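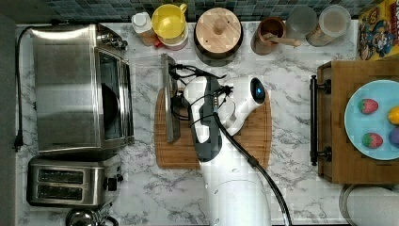 Specify the Back of House First

July 10, 2018

Most hotel renovation programs start with the lobby. The design firm gets the largest share of the fee for the room guests cross in under a minute, and the service areas are drawn last, by whoever is left on the team. I think the order should be reversed, and the recent work at the Bollari gives a fair set of reasons.

The Bollari reopened in March after a full interior replacement by Werkitus. The public rooms are competent. The lobby has a terrazzo floor with brass divider strips, a long reception desk with a stone front, and a ceiling with linear slot diffusers that are hard to find unless one looks for them. The trade press covered all of this at length. It did not cover the service corridor, where the clear width drops to 42 inches at two structural columns. A standard housekeeping cart passes. Two carts do not, and a banquet cart has to be routed through the prefunction area, across the new carpet.

That carpet will need replacing early. The cost will be booked under finishes, although the cause is a plan dimension fixed before any finish was chosen.

Linen storage shows the same pattern. The hotel has 3 linen rooms for all guest floors, sized from the old room count. The current count is 1003 keys. On a full turnover day the carts are restocked from the basement, so the service elevators carry linen, luggage and room service trays at the same time. Guests experience this as a slow check-in. No amount of onyx or walnut at the desk will shorten it.

Dostero, a smaller property by the Nambiar office, went the other way. Nambiar fixed the service core, the loading dock and the cart routes before it released a single public room drawing. The lobby that came out of this is plain: painted plaster, a wool rug, decent lamps. The corner guards on the service side are stainless steel to a height of four feet, and the doors on the cart routes have hold-opens tied to the fire alarm. None of it photographs well.

The usual objection is that lobbies sell rooms and corridors do not. This is true for a first booking. Convention business, which fills a 1000-room hotel, depends on repeat contracts, and planners ask about freight access, turnaround times between sessions and elevator waits. They have seen many lobbies.

Owners could correct this with one change to the design contract. Require approved service plans, with cart widths and storage areas dimensioned, before the schematic design of public rooms is paid. The lobby budget can then be whatever remains.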